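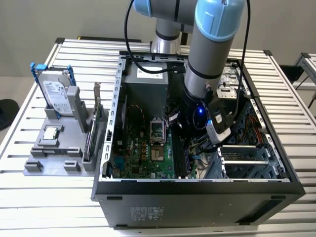
Sidra started us off before I'd even opened the notes file, saying she thinks the memory task should be taught by hand only, and that the remote sessions are costing us more time than they save. Kulsoom asked her to hang on to that for item two. So that's how Monday's meeting began, and you'll forgive me if the order below is a bit loose.

Taking notes: me again. Apologies from the Pundovstead office, who had a clash and will read these instead.

1. Last time's minutes

Accepted, with one fix. I'd written that Warraich was our name for the arm. Warraich is the name of the recording software, and Resard is the controller you hold for the remote sessions. Sorry, everyone! I've changed it in the shared copy.

2. Hand guiding or remote control

This took up most of the hour, no surprises there. Sidra went through her sessions on the memory module. When she takes hold of the arm and walks it through the move herself, she can feel the slot through the tool and she knows straight away if she's crooked. With the Resard controller she's going by eye and by the force readout, and the readout lags a touch. She's recorded 60 demonstrations by hand so far and 18 by remote, and she'd happily never do another remote one (her words were a fair bit stronger).

Kulsoom's view was that the hand-guided ones look lovely on the force plots but there's a person's arm across the camera view in nearly 200 frames of a typical run, right when the module is going down. The remote ones are slower and wobblier, but you can see everything. She'd rather have a wobbly demonstration she can see than a smooth one with an elbow in it.

I said — and I'll minute myself, why not — that we could guide by hand for the approach, save the path, and then do only the last little bit by remote. Sidra didn't hate it. Kulsoom wants to know what happens at the handover, as Warraich currently treats that as two separate recordings and the timestamps don't line up. Fair enough. We agreed to try it before arguing any further.

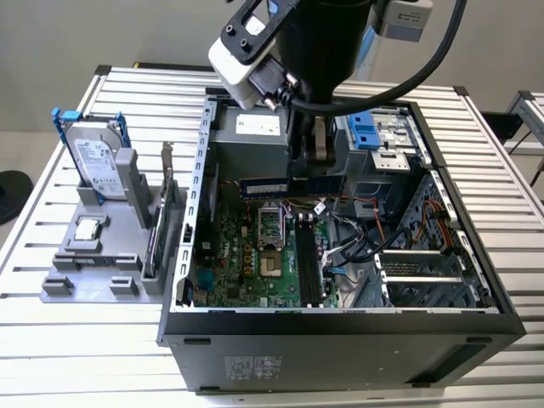

Memory module in the gripper over the open case.

We also got onto how far above the board a demonstration ought to begin. Sidra starts high and comes straight down. I start lower and off to one side, which apparently drives the training mad. We've settled on Sidra's way for the memory and will sort out the processor separately.

3. What counts as a good demonstration

Kulsoom has drafted a page on this and read us the main bits. Pauses are fine if they're short. Going back and having a second try is fine too, and she'd like us to stop deleting those, as she reckons the arm needs to see somebody recover from a bad line-up. What isn't fine is nudging the case with your free hand halfway through. I went a bit red at that one.

Sidra asked about the colour labels in Warraich, where green means keep and grey means not sure. Half of mine are grey. I'm to go back through them and make up my mind.

4. Processor task

Not started properly. The socket is much fussier than the memory slots and none of us is keen on practising with a board we care about. Kulsoom wants 12 slow hand-guided runs with the arm stopping short of the socket, no contact at all, just so we can check the path. Sidra offered to do them if somebody else takes the Resard controller for the week. I've got the controller.

5. Bommont

They've asked again when they can come and have a go at teaching the arm themselves. We talked about whether a first-timer should begin with hand guiding or the controller, and for once we all said hand guiding. You pick it up in a few minutes and it's good fun! Kulsoom will write back and suggest March. I'm to put together a one-page guide, and Sidra would like it to mention taking off your watch.

6. Any other business

The grip button on the controller is sticking. Sidra has cleaned it twice. If it catches during a recording, please write it in the session notes so we don't puzzle over it later.

Actions

Sidra: processor approach runs, no contact.
Kulsoom: handover timestamps in Warraich, reply to Bommont, circulate the demonstration page.
Me: remote sessions on the memory task, go through my grey labels, guide for visitors.

We finished at ten past four. Next meeting is the same time next Monday, and Kulsoom is bringing the force plots.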